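The Nustard Opens at Six

The key to the new space was on a loop of green string, and Gilmar Cordeiro had worn it around his neck since breakfast like a kid with a medal. He had it out of his shirt before the truck even stopped.

"You have to see the light," he told me. "Forget the floor. Don't look at the floor. Look up!"

I looked up. The old Pretorius piano showroom had skylights down its whole length, and the paper that had covered them for years was finally gone, and the light came down on all that bare wall like something being poured. I'd worked for Gilmar through two leases and one flood. I had hung shows in a hallway, in a former shoe repair shop, and once (my favorite, don't tell him) in the back half of a bakery, where every painting went home smelling of cinnamon. But I had never stood in a room that wanted pictures as badly as this one did.

"Well?" he said.

"The floor's terrible," I said, and he laughed so hard he had to sit down on a paint can.

We were calling it the Nustard, after the street it backed onto, and we had 15 days to make it a gallery. The opening show was Nonine, who signed with the one name and answered her phone maybe one time in three. She painted enormous canvases, mostly of rivers, though you had to be told they were rivers and then you could never see anything else. I loved them. I'd loved them since I was a student, when I saw one in the lobby of a dentist's office and missed my own appointment standing in front of it.

So I was the one who drove out to get them.

Her place was past the rail yard, up an outside staircase, and she met me at the bottom of it holding a list. She was smaller than I'd pictured and she had blue paint in one eyebrow.

"Six," she said. "The big one isn't finished."

"The big one's on the invitation."

"I know. It's a beautiful invitation." She handed me the list. "Come up and eat something, you look like you drove here angry."

I hadn't, I'd driven there singing, but I went up. She fed me bread and some kind of peppery roast she'd made the night before, and we ate standing because every chair had a drawing on it. She talked the whole time. She talked about the river behind her grandmother's house and about a yellow you couldn't buy anymore, and how she had once traded a painting for a car and gotten the better end of it for exactly one winter. I kept putting my plate down to point at things. What's that one? Where was that? Is that the same bend as the one in the dentist's office? She'd forgotten the dentist. She was thrilled about the dentist.

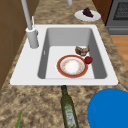

Then she took me through to the back room and showed me the big one.

I don't know how to say this without gushing, so I'm going to gush. It filled the wall. It was brown and gold and a green so dark it was nearly black, and it moved. All her rivers move, but this one came at you from the left side like weather. And down in the lower right corner, a patch no bigger than a tea tray, there was nothing. Bare canvas. You could see the weave.

"There," she said. "That's what I can't do."

"What goes there?"

"If I knew that!" She threw up both hands. "I've painted it and scraped it off so many times the cloth is getting thin. Tell Gilmar six. Tell him I'm sorry about his invitation."

I called him from the bottom of the stairs. He was quiet for a bit, and I could hear hammering, and somebody dragging a ladder over that awful floor.

"Is it good?" he said.

"It's the best thing she's ever made."

"Then bring it."

"Gilmar, it isn't finished. She won't let it go."

"Bring her too," he said. "Tell her to pack her brushes. We'll hang it where it's going to hang and she can look at it under the right light. Tell her about the light!"

So I climbed back up and told her about the light. I told her about the paper coming off the skylights, and how the afternoon slid along the north wall, and how Gilmar had walked around all morning with his arms out like a man in warm rain. I think I oversold the floor. She listened with her head tipped over. Then she went and got her coat.

The painting wouldn't go down the staircase, of course. It had to come off its stretcher and be rolled, face out, around a cardboard tube as long as a canoe, and the two of us carried it down to the truck with her calling out every step. On the bridge she made me pull over so she could look at the water. I didn't mind! I got out and looked too.

She painted at the Nustard for most of the next two weeks, except that she mostly didn't paint. She sat on Gilmar's paint can and watched the wall. The electricians learned to go around her. A woman named Zasesent from the frame shop next door brought coffee in the mornings and stayed longer every day, until she was practically on the crew, and it was Zasesent who said, on the afternoon before the opening, that the empty corner was her favorite part.

"It's where you'd stand," she said. "If you were there. You'd be on the bank right there, getting your shoes wet."

Nonine got up off the can. She walked to the corner and crouched, and put her palm flat on the bare cloth, and stayed that way long enough that Gilmar came down from his ladder to see if she was all right.

"Get me a pencil," she said.

She signed it there, very small, in the weave.

We printed the labels that night. Gilmar typed them himself with two fingers, wearing his reading glasses and his good jacket because he wanted to get used to the jacket. For the big one he put the title, the size, oil on canvas, and then, since she insisted on the day she'd really stopped, Jun 28, 2019.

I got there early for the opening to sweep, and he was already in the middle of the room with the key hanging outside his shirt. The sun was well over to the west and the river on the far wall had gone nearly all gold. There were people out on the sidewalk already, with their hands cupped against the glass.

"Not yet," Gilmar said. "Come here a minute first. Come and stand on the bank."

I leaned the broom against the wall and went over.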